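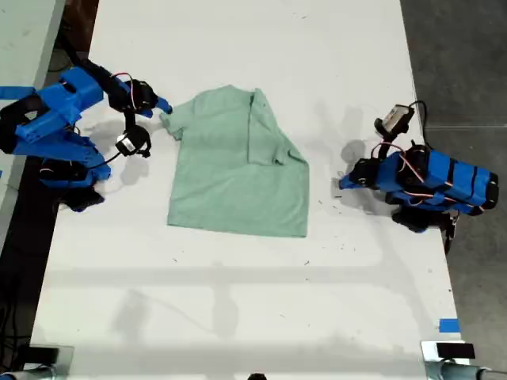 Etar Heavy Tee
Short sleeve, sage, sizes XS to 3XL
$64, free shipping inside the US

I wore the sample of this shirt for most of May before I let anybody else have one. I washed it way too often, slept in it twice, and painted a hallway in it (the paint did not come out, sorry shirt). By the end I knew two things. The collar was great. The body was a touch too long on me, so we took a little off the hem and that's the version you're looking at now.

Let's talk about the fabric, which is the part I get carried away with. It's a cotton jersey knit for us by Tunar, and it's thicker than what most people expect from a T-shirt. The first batch felt like a sweatshirt with the sleeves chopped off. Hadi Twal, who runs our cutting room in Nanddale, hung his on the door for a week as a joke and it kept its shape, so we asked for something lighter. What we have now drapes nicely over the shoulders and still doesn't cling when it's humid.

The color took forever! Sage sounds simple until you have 18 little dyed squares on your kitchen counter and every one of them looks gray after sunset. I wanted a green that goes with jeans and also with the brown pants I refuse to give up. I think we got there. It will soften a bit over the first several washes and then pretty much stay put.

Fit

Straight through the body, a little room in the sleeve. If you usually land between sizes, go down. If you like to tuck your shirts in, stay with your regular size so there's enough length to work with. I'm 5 foot 7 with wide shoulders and I wear a medium. İlker Aydoğan on our customer desk is well over six feet and wears a large, though he keeps asking me for a tall version. (I'm working on it, İlker.)

The shirts are washed before they ship, so you shouldn't see much shrinkage if you dry on low. High heat will take about half an inch off the length. I've done it to mine and lived.

Care

Wash cold, inside out, with other dark or medium colors
Tumble dry low or hang
Skip the fabric softener
Warm iron if you must

For storage I fold mine in thirds and stack them. Hangers are okay for a few days, but a heavy knit will get those little shoulder bumps if you leave it up all season.

What else you might want to know

The neck tape is the same cotton as the body, so there's no scratchy strip back there. No sewn-in label either - the size is printed inside and fades slowly. Side seams are double stitched. Each order comes in a paper envelope with one spare patch of fabric, handy if you're the mending type.

We made 464 of these in the first run, and sage is the only color until fall. If your size is gone, put your email in the box and we'll write to you once, when it's back. Orders placed by noon on Monday go out the same day.

Exchanges are free for 2 months, worn or not, as long as it's still recognizably a shirt.

Goes well with: Hakim Canvas Belt, Hakim Work Pant in brown, Etar Crew Sock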